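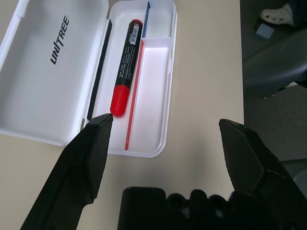
What do the letters on a pencil mean?
H stands for hard and B stands for black. The higher the number in front of the letter, the further the pencil sits from the middle of the scale. A 6H leaves a thin, pale line and a 6B leaves a wide, dark one. HB is the middle, with F between HB and H. The letter F marks a slightly firmer lead that holds a point longer than HB.

Is a No. 2 pencil the same as HB?
Close enough for writing. The number system is used mostly in the United States and the letter system nearly everywhere else. No. 1 is near B, No. 2 is near HB, No. 3 is near H. The match is not exact between makers, so buy all the pencils for one drawing from the same line.

Why is my 2B lighter than my friend's 2B?
Grades are set by each maker against its own range. There is no single darkness value that every 2B has to hit. Paper also matters. A smooth sheet takes less graphite than a sheet with tooth, and the same pencil can look one full grade lighter on it.

What is the lead made of?
Graphite and clay, ground together with water, pressed through a die, dried, and fired in a kiln. More clay gives a harder lead. After firing, the leads are soaked in wax or oil so they slide on paper. There is no lead metal in the core.

Which grades are in the Stevach set?
The standard Stevach set has six pencils: 2H, H, HB, B, 2B and 4B. The barrels are hexagonal and the grade is stamped on one face near the unsharpened end. Sharpen from the other end or you will lose the stamp. Single pencils in the same grades can be ordered from the Gokgate shop counter or by mail.

Why does the lead keep breaking inside the wood?
The usual cause is a drop onto a hard floor. The core cracks in several places and each piece falls out as you sharpen down to it. A second cause is a dull blade, which twists the point off before it is finished. Change the blade first. If the breaks continue with a fresh blade, the core is cracked and the pencil should be replaced.

Can a cracked pencil be repaired?
Not reliably. Warming the barrel is sometimes suggested as a way to soften the wax and bond the core again. We tested this on returned pencils and did not get a result we could repeat. We do not recommend microwaves or ovens, and a pencil with a metal ferrule should never go in a microwave.

How do I get a longer point?
Use a knife or a two-hole sharpener. The Asmont two-hole model cuts the wood in the first hole and shapes the lead in the second. Push the pencil into the first hole until the exposed lead touches the stop, then move to the second hole and turn with very light pressure. Long points suit H grades. On 2B and softer they snap, so use the first hole only briefly and keep the taper short.

How often should the sharpener blade be changed?
Change it when the shavings come off as dust or short chips instead of a continuous curl. For one person drawing daily this is normally a matter of months. Classroom sharpeners go much faster, and colored pencils are harder on blades than graphite. Asmont replacement blades are held by one screw. The beveled edge faces up.

How should pencils be stored?
Keep them dry, out of direct sun, and held so they do not knock against each other. A rigid case protects the cores better than a soft roll if the case is going to be carried in a backpack. In a studio, a jar is fine. Stand pencils in it point up. Damp storage swells the wood and can loosen the glue line, which shows as a thin split running along the barrel.

Do pencils expire?
The core does not change in any way you would notice. The attached eraser does. It hardens with age and begins to smear or tear the paper. Old pencils are good to use with a separate eraser.

Which eraser should I use?
Vinyl for full removal on strong paper. Kneaded for lifting tone, working in soft areas, and cleaning highlights. Pink rubber is suitable for writing paper but can leave color on drawing stock. Do not store vinyl erasers touching plastic rulers or trays for long periods. The softener in the vinyl migrates and can bond the two surfaces together. Keep the cardboard sleeve on.

How do I stop a finished drawing from smudging?
Spray it with a workable fixative in light coats, outdoors or with strong ventilation. Hold the can 30 cm from the sheet and keep it moving. Let each coat dry before the next one. Two light coats are better than one heavy coat, which can darken soft grades and leave spots. Test on a scrap of the same paper with the same pencils.

Why do dark areas look shiny?
Graphite is made of flat particles that line up under pressure and reflect light. Softer grades used lightly in layers give less shine than hard grades pressed firmly. For a flat black, use charcoal or carbon pencil. Put it down before the graphite, as it does not stick well on top.

Can I use graphite under watercolor?
Yes. Use H or HB with a light hand. Lines can be erased before painting but become much harder to remove once a wash has dried over them. Soft grades release loose particles that turn yellow and other pale washes gray.

What can I do with short pencils?
Put them in an extender. The Seixas extender takes round and hexagonal barrels of standard width and locks with a sliding ring. It does not fit triangular or jumbo barrels.

Are the answers here the same for mechanical pencils?
Only the parts on grade, paper and fixing. Thin mechanical leads normally use a polymer binder in place of clay and behave differently under pressure. A separate sheet for mechanical pencils is in preparation.

Who maintains this page?
The text is by Genivaldo Trindade, with the sections on sharpening and blades by Ezequiel Cuautle. It was last revised in March. Corrections can be left at the Gokgate counter or sent with any mail order.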